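Kernex hand-held grippers, the wired pair: a review after a month of daily use

I should say at the start that I came to these as a sceptic. We had been using a full leader-and-follower arm setup for collecting our tabletop demonstrations, and I was very fond of it, in the way you get fond of an old car that only you know how to start. So when the Kernex pair arrived in January, well packed and rather smaller than I had imagined, I gave them a fortnight before I expected to be back on the arms. It has been a good deal longer than that now and the arms are under a sheet.

The pair I tried is the wired version, bought through Hostico, who also sell the battery one for quite a bit more. You get two grippers, two cables, a bag of spare finger pads and a very thin booklet. Setting up took me 30 minutes from opening the box to a first usable recording, and a fair chunk of that was spent looking for a free socket. Calibration is a matter of closing each gripper fully, opening it fully, and waiting for a beep. I did have to repeat it on the left one, and I still do now and then, so keep the booklet handy until you know the order of the beeps by heart.

How do they feel? Lovely, mostly. The weight sits nicely in the palm and the trigger is light enough that I can pinch something fragile without thinking too hard about it (our old Brukach pair had a trigger like a garden hose, and my forefinger still remembers it). The travel is smooth all the way through, with a tiny bit of slack just before the fingers start to move. You stop noticing the slack after a day or so, but I would love to see it gone in the next version, and if anybody from Kernex reads this, please do have a look at it!

I can manage 60 short demonstrations in a sitting before my wrists begin to complain. With the arms I was ready for a cup of tea long before that, so I count it as a real improvement. People with small hands may find the grip a touch wide. I lent the pair to a colleague who does, and she got on better once she had wrapped the handles in a bit of tennis tape, though it did make the left one look rather home-made.

Now, grip. The finger pads are good on paper, card, fabric and most plastics. Round things with a rim are the fair test in my book, as you only get a narrow bit of edge to hold and the fingers need to meet it squarely. Come in at a slant and the thing spins away from you. I have spent a lot of time on that sort of object with this pair, and I have ended up slowing down for the last little bit of the approach, which makes for better recordings anyway.
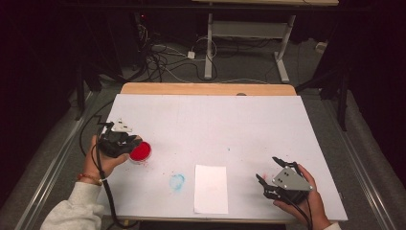 Left gripper closed on a round red piece, right one open, with a sheet of paper on the white board.

The cables are where I have my grumbles. They are a decent length and they have never dropped the connection on me, but they do like to wander across the work, and anything that needs the hands to cross over wants a bit of planning. I now send the left one off down the side of the board, and that helps. The plugs are a snug fit and I would not want to be pulling them in and out every day.

I did also borrow the Feyisa controller for a weekend to see whether it made any difference on the recording side. It has a nicer screen and starts up in 5 seconds, where the Kernex box takes 16, but the recordings came out much the same to my eye and I could not justify the extra money. If you already own one, the two work together happily enough after a firmware update.

Would I buy the pair again? Yes, and I would still go for the wired one, grumbles and all, as I am hopeless at remembering to charge things. If your work is mostly two-handed and you move about a lot, look at the battery version first. Hostico were pleasant to deal with and sent me a second bag of finger pads when I asked, and I have only just opened it.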